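Introduction to Food Handling and Storage

65 shares | 2 comments

Chapter 4
Fruit After Harvest

Text by Ornella Sala and Irfan Goh
Revised May 13, 2021

4.1 Introduction

A fruit does not stop living when it is picked. Its cells continue to take in oxygen, break down sugars and acids, and give off carbon dioxide, water, and heat. What ends at harvest is supply. While the fruit was attached to the plant, water and sugars reached it through the stem. Once it is removed, it must draw on whatever it has already stored, and every day of handling, transport, and display is paid for out of that reserve.

Earlier chapters dealt with grains and dried legumes, which hold very little water and can be kept for long periods if they are protected from moisture and pests. Fresh fruit presents the opposite problem. A ripe tomato is 94 percent water, and much of the work described in this chapter consists of keeping that water where it is. The remaining work concerns the control of ripening, the prevention of decay, and the avoidance of bruises and cuts.

Students should read this chapter together with the tables in Appendix B, which list storage temperatures for individual crops. The present chapter explains the principles behind the tables. It does not deal with canning, freezing, or drying, all of which are treated in Part Three.

4.2 Respiration

The process by which a living cell releases energy from stored food is called respiration. All fruits respire, but at very different rates. Berries respire quickly and spoil quickly. Citrus fruits respire slowly, and under suitable conditions many kinds can be held for weeks with little change in eating quality.

Temperature has more influence on the rate of respiration than any other factor a handler can control. Within the range normally met in storage, a warmer fruit uses up its reserves faster than a cooler one of the same kind. For this reason, growers try to remove field heat as soon as possible after picking. The methods in common use include cold rooms, forced air, and chilled water. Forced air, in which a fan draws cold air through vented cartons, is the most widely suited of the three, and it is described in detail in Section 4.7.

Cooling has a lower limit. Many fruits of warm regions are damaged by temperatures that are well above freezing. This condition, known as chilling injury, may appear as pitting of the skin, dark patches in the flesh, or a failure to ripen properly. The signs are often slight while the fruit remains cold and become plain only after it has been returned to room temperature. A store held at 2 degrees Celsius may be excellent for many apples and quite unsuitable for bananas.

4.3 Climacteric and Nonclimacteric Fruits

Fruits are commonly divided into two groups according to how they behave as they ripen. In climacteric fruits, ripening is accompanied by a sharp rise in respiration and in the production of ethylene, a gas that acts as a plant hormone. Apples, bananas, pears, mangoes, and tomatoes belong to this group. They may be picked when mature but still firm, and they will continue to ripen away from the plant.

Nonclimacteric fruits show no such rise. Oranges, lemons, grapes, cherries, and longans are in this second group. They may soften or change color after harvest, but they do not become noticeably sweeter. They should therefore be left on the plant until their eating quality is acceptable. Color alone is a poor guide in the case of citrus, as the skin of some varieties stays partly green in warm climates even when the flesh is fully ripe.
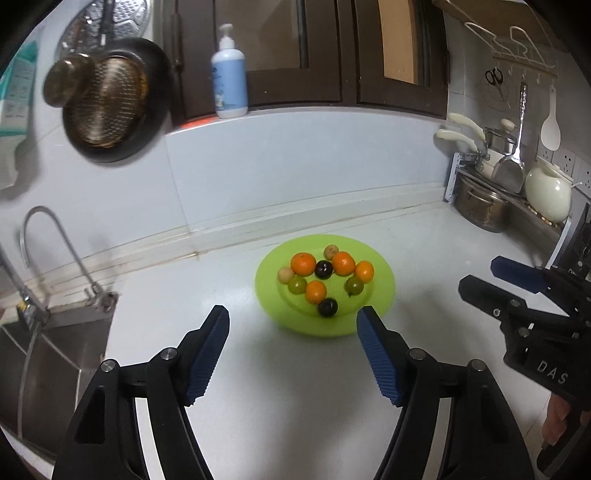
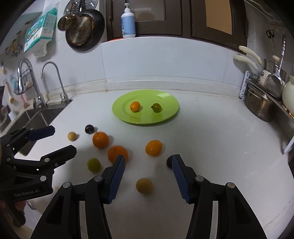

Figures 4.1 and 4.2. Small fruits on a green plate.

The distinction matters most where different kinds of produce share one space. Ethylene given off by a ripening climacteric fruit will reach whatever is stored near it. Other climacteric fruits may begin to ripen before they are wanted. Leafy vegetables may turn yellow, and carrots may become bitter. Large distributors reduce the problem by assigning separate rooms to separate groups of crops. Small shops and households usually have no such choice, and must depend on ventilation, prompt use, and some care in deciding what is placed beside what.

4.4 Water Loss

Water leaves a fruit as vapor, mainly through pores in the skin, the stem scar, and any wound. The loss is faster when the surrounding air is dry, when it is moving, and when it is warmer. Even a modest loss of weight can make a fruit look dull or shriveled, and it is a direct loss to the seller wherever produce is sold by weight.

Most fresh fruits keep best in air with a relative humidity of 90 percent or slightly more. Onions, garlic, and winter squash are exceptions and call for drier conditions; a relative humidity of 65 percent is within the range used for onions. The natural wax on the skin of many fruits slows the movement of water. Rough washing can remove part of it, and packers of citrus commonly apply a thin food-grade coating in its place.

4.5 Case Study: The Urnik Packing Shed

The Zuletum Growers' Cooperative operates a small packing shed at Urnik, where its members deliver mandarins and table grapes. In February, the manager, Kamarul Lubis, asked for a review of losses between delivery and dispatch. The review was carried out by Gilang Saragih.

The report found that the cold room was working as intended. The difficulty lay in the loading area, where filled crates stood in direct sun while trucks were being assigned. Fruit that had been cooled overnight was warm again before it left the site, and moisture had formed on some of the grapes. The report advised that crates be kept in the cold room until a truck was in position, and that a shade roof be built over the dock. It also advised that mandarins be clipped from the tree with a short stem, as pulling had torn the skin around the stem end and left an opening for mold.

Readers will return to this case in Section 4.9, where the shed's temperature records are used as the basis for a written exercise.

4.6 Terms Used in This Chapter

Chilling injury: damage caused by low temperatures above the freezing point.
Climacteric: showing a marked rise in respiration during ripening.
Ethylene: a gas produced by plants that promotes ripening and aging.
Field heat: the heat held by a crop at the time of harvest.
Relative humidity: the amount of water vapor in the air, expressed as a percentage of the most it could hold at the same temperature.

Continue to Section 4.7, Methods of Cooling

© Trerik Educational Press. All rights reserved. | Contact the publisher | Back to top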